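Lihua Kang lleva 11 años en Teltcombe y durante casi todos ellos su jornada empezó igual: coger bandejas negras de plástico de un contenedor y colocarlas en la estantería, todas mirando hacia el mismo lado. Ahora ese trabajo lo hace en parte un robot de dos brazos, y ella se encarga de prepararle el puesto y de revisar lo que deja.

"Al principio pensé que me iban a mandar a otra nave", dice. "Me mandaron a un curso de dos semanas y volví al mismo sitio, pero con otra hoja de tareas."

El puesto está en la zona de preparación. La empresa lo llama Zurine, igual que el programa que gestiona los turnos del robot. Empezó a funcionar en julio, con un brazo parado la mitad del tiempo por problemas de agarre.
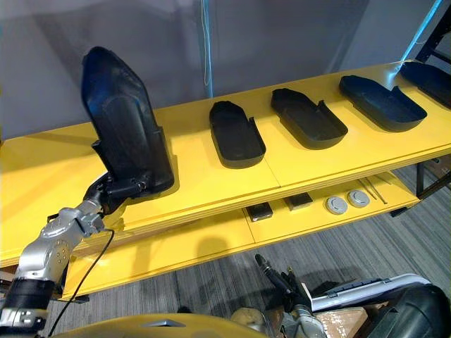 Kang explica que las piezas grandes eran las que más guerra daban. "Una persona la coge por donde quiere y la gira sin pensar. Al robot hay que decirle por dónde, y si la coge torcida, la deja torcida." En las primeras semanas ella apuntaba cada fallo en una libreta. Llegó a 711 anotaciones antes de que el registro pasara a hacerse en una tableta.

Tshepo Mofokeng, jefe de turno, leyó la libreta entera. "Los técnicos miraban los datos y nosotros mirábamos la libreta. Muchas veces la causa estaba en la libreta", comenta. Una de las correcciones que salieron de ahí fue dejar más separación entre bandeja y bandeja.

La meta que fijó la dirección es de 400 piezas por turno. Mofokeng reconoce que todavía no se alcanza todos los días y que a mano, con dos personas, se llegaba antes. Lo que ha cambiado es el cansancio. Agacharse hasta el contenedor durante horas era la queja más repetida de la plantilla, y dos compañeros habían pedido el traslado por la espalda.
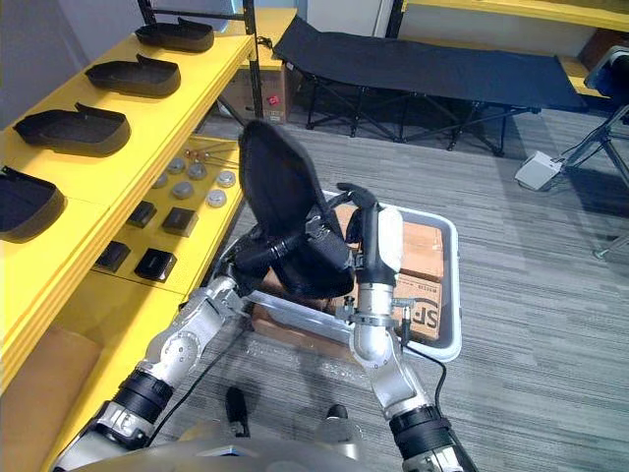
No todo el mundo lo ve igual. Faisal Warraich, delegado de los trabajadores, recuerda que el puesto lo ocupaban dos personas y ahora lo atiende una. "La otra está en expediciones, con el mismo sueldo. Eso está firmado. Lo que no está firmado es qué pasa con las próximas contrataciones, y por eso preguntamos en cada reunión." Warraich pide también que la revisión de las piezas figure como categoría propia, porque exige más atención que el trabajo anterior y se paga lo mismo.

Kang está de acuerdo en eso último. Dice que termina el día con menos dolor y con la cabeza más cargada. "Antes podía ir hablando con la compañera. Ahora estoy pendiente de la pantalla y de las pinzas, y se habla menos."
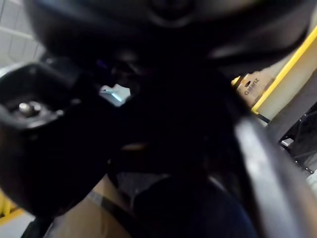 Un dedo de la pinza del robot, con su perno metálico, visto de cerca.

La empresa quiere instalar un segundo puesto en la nave de Stostlow. A Kang le han propuesto pasar allí un mes para formar al equipo y ha dicho que sí, con la condición de llevarse la libreta.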